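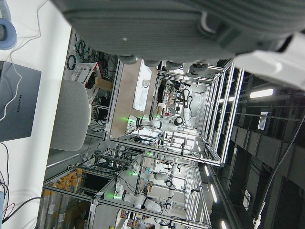 Wollton Site Services - Rooms, Benches and Consumables

Search tickets
Enter keyword or ticket no. Go

Ticket 368
Opened: 2021-06-14
Status: Resolved, monitoring
Location: Bench Room 2
Category: Cleanliness (changed from "Other", which had been changed from "Furniture")
Subject: Gray smudges on the wrapped blocks

Problem as reported

The white blocks are getting dirty. They come from Tetside in clear plastic, one wrapper each, and by the end of the morning a good number of them have gray smudges and little dark specks. The requester would like them white. The requester has already tried wiping them, asking around, and putting up a sign saying PLEASE WASH HANDS, which was found to have a smudge on it.

Attached to the original request was a second complaint about the cables on the laptop desk. We have been asked to treat this as "probably related". It probably isn't, but see the bottom.

First look

Went down with a pack of white cloths and a marker. Picked a smudged block from the tray and rubbed it on all sides. Cloth came away clean. Rubbed harder. Cloth still clean, block still dirty, one passer-by concerned.

Wiped the green belt over its full length, which takes longer than you would think. That cloth came away gray, but a light, even gray, the kind you get from any surface in this building, including the one my lunch was on. No specks in it. The scuff marks on the belt did not move at all, wet or dry. They are wear. The Ruangrit care sheet says scuffs are cosmetic, in a paragraph slightly longer than the one on how to clean it.

Wiped the tabletop and both rails as well. Nothing to speak of.

Second look

Wrote a number on each wrapper in the next carton, straight out of the tape, before anything touched the belt. The carton holds 37. Of those, 14 already had marks on them. Checked by the window and again under the overhead lights, in case I was looking at shadows in the creases.

Ran the clean ones down the belt for the rest of the afternoon. They stayed clean. Then opened the wrapper on one of the dirty ones, and the smudge wiped off the block itself with one pass of a dry cloth. So the dirt is on the inside of the plastic. We have been polishing the outside of the wrapping paper and wondering why the present won't change.

Sent the carton label and the numbers to the supplier and asked, politely, what goes on at the packing end.
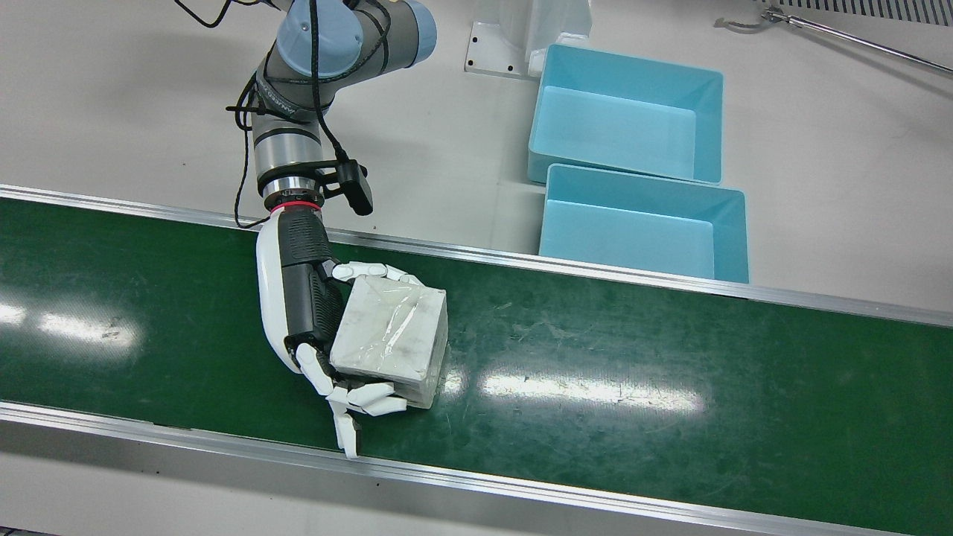
Tetside wrote back that the blocks are dusted off before wrapping "as standard", that the dusting table had been moved next to the saw in June, and that they could see how this might not be ideal. They offered a replacement carton and asked whether the marks affect use. We said no, the marks affect morale.

What we tried, for whoever gets this next time

- Wiping the wrapped block, dry cloth: no change
- Wiping the wrapped block, damp cloth: no change, plus streaks
- Cleaning the belt: belt slightly nicer, blocks the same
- Gloves: no change. Gloves have been put back in the cupboard they came from, behind the other gloves
- Unwrapping, wiping, rewrapping in kitchen film from Civow: works, looks like leftovers, not recommended
- Checking cartons on arrival and setting the smudged ones aside: works

A note on the lights. Several of the original "spots on the belt" turned out to be reflections from overhead. The green surface throws back white glare, worst in patches, and a reflection will not come off with any product we stock. Before reporting a pale spot, move your head. If the spot moves too, close the ticket.

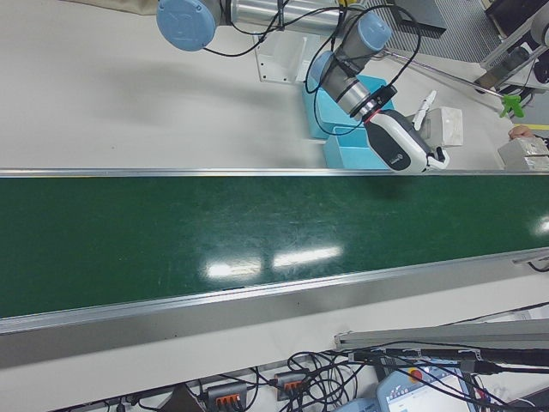 Resolution

Replacement carton accepted. Cartons are now opened and looked over at the receiving shelf before they go to the bench. Marked blocks go back in the box with an X on the wrapper. The belt gets a damp cloth on Mondays, mostly so that it can no longer be blamed.

The sign has been taken down and cleaned.

Regarding the laptop desk: black, red and gray cables along the edge, in a tangle. Not the cause of any smudge. Ties have been left on the desk. Tying up other people's cables is outside the scope of this team, a rule written after the last time. If you want it done, open a separate ticket under "Furniture", from where it will be moved to "Other".

Requester confirmed the new blocks are white. Requester then asked if they could be a bit whiter. Left open for monitoring, no further action planned.

Related tickets
Cardboard box on shelf, owner unknown
Bench Room 2: chair squeaks on one side only
Where did the marker go
Ruangrit belt care sheet (wrong language)
Civow film: reorder or stop ordering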